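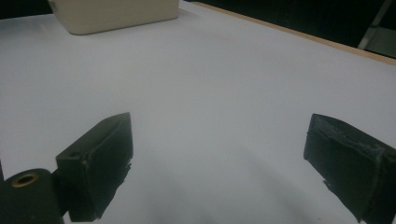 Fingers open over the white table, cream box at the back.

4/15/26, bench notes, chores project

Wear on the fingers first, before I forget. The lower edge of the left one is rough and uneven, and the right one has the same kind of ragged edge plus gray scuffing across the top. Henk wants to keep going with this pair until grip force drops. I would swap them now and keep the old ones for comparison. Not settled. Spare set is in the drawer under the Katar supply.

Main job today was reading through the wiping and tidying results and writing down where we stand, as Lies has to tell Geerts something by the end of the month. Their question is the usual one: can a machine clear and wipe a packing bench between orders, yes or no.

Tidying. Policy trained on 400 hand-held demos, tested on 100 runs with the standard set of objects (cup, tape roll, marker, cloth, small carton). 78 runs ended with everything in the bin. Most of the failures are the cloth. It either gets pinched by one corner and dragged off the side of the bin, or the fingers close above it and come up with nothing. The tape roll is fine standing up. Lying flat it is a coin toss. The marker was bad in January and is good now, and the only change we made was adding demos where it starts near the table edge.

Wiping. Less to be happy about. The arm goes through the motion and to someone walking past it looks like cleaning. Dirk put dried coffee on the surface and it made the same passes it makes on a clean table. It doesn't look at the result. A person wiping a table goes back over the spot without thinking about it, and we have close to no demos of going back, because we all wipe clean tables when we record. Jailson suggests we record with real dirt only from now on. Agreed. Messy, but agreed.

White on white is still a problem. Pale objects on this covering get picked up late or not at all, and pulling the lights down made it worse. Shazia tried the gray mat from the Storora setup and got better approaches on the carton, but then the policy was confused at the mat border and kept stopping there. Don't want to train on the mat and then find Geerts has white benches. Lies to ask what color their benches are. We should have asked that at the start.

Speed. No nice way to put this. Dirk cleared the bench by hand while the arm was still on its second object. For a shop floor that runs at night with no one around, slow may be all right. For a kitchen with people wanting to use the counter, no.

My answer to Lies, draft:
- Clearing rigid objects from a bench into one bin: yes, with someone in the building to deal with the misses.
- Cloths, bags, anything soft: not yet.
- Wiping: it can move a cloth over a surface. I would not call it cleaning.
- Putting things away where they belong instead of into one bin: haven't tried, don't promise it.

Henk thinks the first line is too generous and wants it to say how many misses. Fine, I'll put the number in.

Next
- Jailson: dirt demos, coffee and flour to begin with. Target is 800 total across both tasks, so the same again as we have for tidying.
- Shazia: check the Sullance recordings for usable cloth grasps before we record new ones. Some of those were done with the older finger shape, leave those out.
- Me: decide on the fingers with Henk. Photograph both inner faces either way.
- Dirk: time the hand-cleared bench properly, several people, same object set.

Calibration drifted a little after lunch and I redid it. Runs before that are kept but marked in the log.

We use cookies to remember your settings and to see which pages are read. Accept all | Manage preferences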